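Chapter 4: The Long Quarrel over Grostwood

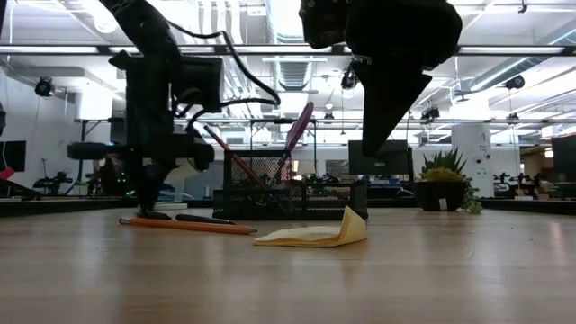
Most wars begin with a grievance, and this one had several to spare. When the Duke of Majali died without an heir, 22 cousins came forward to console the duchy, each bringing soldiers. The fighting lasted 89 years -- longer than any of the cousins, though their grandsons kept it up out of habit.

Dagný Laxdal blames the succession law. Tamer Nassar blames the wool tax. We shall read both, beginning with the siege of Visano, where 134 defenders held the gate and then sent the duke a bill for it.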